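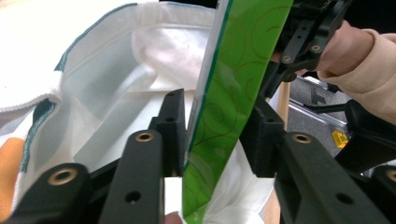

Most DC motors that come into a shop as "dead" have worn brushes, a dirty commutator, or a bad connection at the terminals. All three can be checked at home in less than an hour. The steps below were written for the Gellgate 204, a brushed 12 volt motor used on small winches and conveyor drives, but other brushed motors of that size come apart in much the same way.

## What you need

- Multimeter
- Flat and Phillips screwdrivers
- Fine abrasive cloth (not emery, which leaves conductive grit)
- Small stiff brush
- Electrical contact cleaner
- Masking tape and a marker

## 1. Disconnect and mark everything

Disconnect the supply at the battery and then at the motor. Put a piece of tape on each lead and mark it. Scribe or draw a line across both end caps and the housing so they go back in the same position. The Gellgate caps will fit two ways, and the wrong way puts the terminals on the wrong side of the bracket.

## 2. Check the winding from outside

Set the meter to its lowest ohms range and touch the probes to the two terminals. Turn the shaft slowly by hand. The reading should be low and will jump around a little. If it goes open at one or more spots in the turn, suspect the brushes or the commutator first.

Next, measure from either terminal to the bare metal of the housing. There should be no continuity. If there is, clean out the brush dust and test again before you give up on the winding.
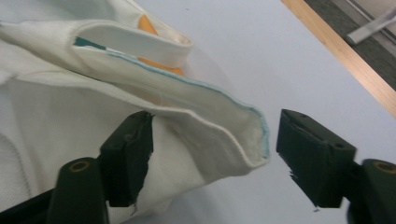 Can I test the motor by running it straight off a car battery?

For a few seconds with no load, put a fuse in the line and clamp the motor down first. A small motor will jump off the bench when it starts.

## 3. Take out the brushes

Unscrew the two brush caps and let the springs come out slowly. Keep each brush with its own side, and note which way the curved face was turned. Replace the pair if either one is worn to the line on its side. If there is no line, compare them with a new set. The replacement set is Osei part 1699.

Look at the springs too. A spring that has turned blue has been hot and has lost tension - replace it along with the brushes.

## 4. Clean the commutator

Take off the rear cap. The copper should be smooth and an even brown. Black streaks come off with the abrasive cloth, held lightly against the copper while you turn the shaft. Brush out the slots between the bars, spray with contact cleaner and let it dry fully.

Burned bars, or a groove you can catch a fingernail in, need a lathe. Stop there and send the motor out.

## 5. Put it back together

Line up your marks, tighten the end cap screws a little at a time, then fit the brushes and caps. Spin the shaft. It should turn freely with a light drag from the brushes.

Run the motor unloaded for nearly 12 minutes to start seating the new brushes. Small sparks at this stage are normal. A ring of bright sparks all the way around is a fault.
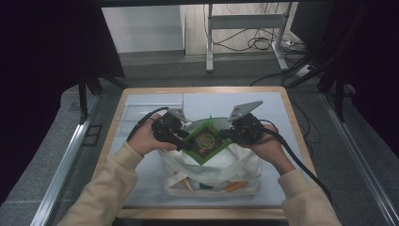 *White tote bag on the table, with a green-bordered card or package held over it.*

## If you send it in

Wrap the shaft, tape the old brushes in a bag to the housing, and write down the meter readings from step 2. Mark the box for Diệp Vũ at the Sonirbridge counter. Motors received by Wednesday noon go on the bench the same week.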